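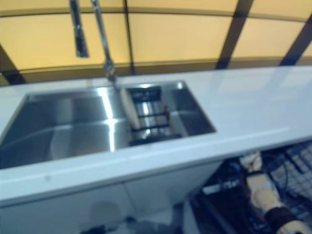

I have wanted to get inside the Skusovent open day for years, and I kept missing it because it always falls on the weekend I'm supposed to be at my sister's. This time I swapped things round, packed a sandwich and got on the early train, and I'm so glad I did! For anyone who doesn't know it, Skusovent is a big old works building on the edge of town that has been turned into a set of full-sized try-out kitchens. Most of the year it's open to the trade only. Then for one Saturday (March 2022, this one was) they let in people like me, who have a kitchen they hate and a notebook full of measurements.

The queue was already out past the bike racks when I got there. You get a paper wristband and a map that I folded wrong straight away and never got back into shape. They were letting us in 15 at a time, so there was a bit of a wait in the lobby, but there was tea, and I got talking to a couple who were on their third kitchen in the same house. Their third! They had strong opinions on drawer runners and I wrote most of them down.

The first hall is mostly samples. Worktops, handles, hinges, taps with nothing connected to them. It's useful if you know what you're after and a bit much if you don't. I did spend ages at the Bikberg stand, where they had bits of flooring you were allowed to scratch with a key. I scratched several. The dark ones show everything, so that's that idea gone, and my other half will be pleased, as he never wanted a dark floor to begin with.

Upstairs is where the whole kitchens are, and that's really what I'd come for. They're laid out along a corridor and each has a name. The first was Hutchins, a farmhouse sort of thing, very pretty, with open shelves I would never keep tidy in a million years. It was packed. I couldn't get near the range cooker for people taking photos of each other, so I had a quick look at the larder (lovely deep shelves, a door that banged) and moved on.

Then I went into Nondel and didn't want to leave.

I'd half expected not to like it. It's a plain white kitchen and I've always thought of those as a bit dentist. But this one has windows behind the worktop, and the counter picks up soft bluish streaks from them, and it just felt calm in there after the crush next door. The worktop is a long pale slab with a good thick square edge to it. I ran my hand along the whole length, which I think everybody does. The cupboards underneath have no handles at all, just flat doors, and I stood there for a minute wondering how my mum would get on with those. She'd be patting the front like she was looking for a light switch.

The sink, though. I have to talk about the sink. At home I have a single bowl that's too shallow for a roasting tin, so I'm forever washing half a tin, turning it round and flooding the floor with the other half. This was a stainless steel double, one large bowl and one smaller, fixed under the worktop so there's no rim for crumbs to get stuck behind. The big one is properly deep. I leaned right in with my arm to see (nobody stopped me) and I could get my elbow below the level of the worktop and still not touch the bottom, though I should say I'm not very tall. 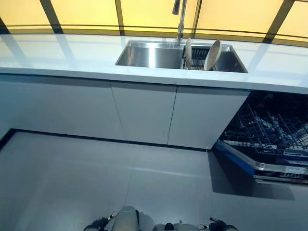

And what I liked best was the rack down inside the small bowl. I've had a drainer taking up a good chunk of my worktop since the day we moved in and it had never crossed my mind that it could go anywhere else. Here the plates stand up in the sink itself, in the tines, and any drips go straight down where they ought to go. The ones they'd put in were a nice speckled tan, by the way, just the sort of thing I'd pick for myself. They poke up a little over the counter, so you can grab one without fishing about.

I did ask the woman on duty whether it's a nuisance having the small bowl filled up with a rack all the time. She said most people lift it out when they want to rinse vegetables and then forget to put it back for a week. I appreciated that answer. She also said the rack wants a scrub now and again round the bottom, like any drainer, and that if you have hard water (we do, it's dreadful) you'd better be ready to wipe the steel down or it goes cloudy.

The tap is one of those tall slim chrome ones with a spray. I'm in two minds. It looks smart, and you'd get a stockpot under it no problem, but our kitchen window opens inwards and I'm fairly sure a tap that height would stop it dead. I've since measured and yes, it would. So it's a shorter tap or a new window, and I know which of those is cheaper.

The other thing I took away was where they'd put the dishwasher, on the right-hand side below the same run of worktop, close to the sink. Ours is across the room. I have dripped a line across that floor every evening since we moved in and I'd stopped noticing. With the door down it does stick out, of course, and I tried standing at the sink and stepping back to see if I'd go over it. I didn't, but I'm a careful sort of person in other people's kitchens. At home with a pan in my hand and the phone going, I couldn't promise.

I stayed in there for 20 minutes, which is a long time to spend with a sink. A family came in behind me and the dad did exactly what I'd done, one hand along the worktop, then straight over to the rack. His little girl wanted to know where the food was. Fair question.

After that I was flagging, so I skipped the utility rooms and went down for lunch. My sandwich had gone flat in my bag so I bought a bowl of soup in the canteen instead, leek and potato, very good, and the bread was still warm. If you go, eat early. By the time I'd finished there wasn't a seat left and people were balancing trays on the window sills.

There was a talk in the afternoon on lighting that I only caught the end of. The bit I heard was all about putting lights under wall cupboards, and as I'm hoping to get rid of my wall cupboards it wasn't much use to me, but the room was full and people were asking lots of questions.

A few practical bits for anyone thinking of going next time. The car park is small and it was full by 11, so take the train if you can (it's a flat walk from the station, just follow everyone else). Wear shoes you can stand in. There are lifts but they're slow. Take a tape measure, and take the measurements of your own room as well, which I'd done, and a photo of your window, which I hadn't. They had a basket of paper price lists at the exit and the rack on its own was £152, more than I'd have guessed for a rack, and I said so out loud to a stranger. She agreed with me and then she bought one.

I haven't bought anything yet. I've drawn the sink out on squared paper and stuck it on the fridge, and the plumber's coming to tell me whether the pipes will reach. They're doing a smaller evening opening in December, with mince pies, and I've already told my sister I'll be busy.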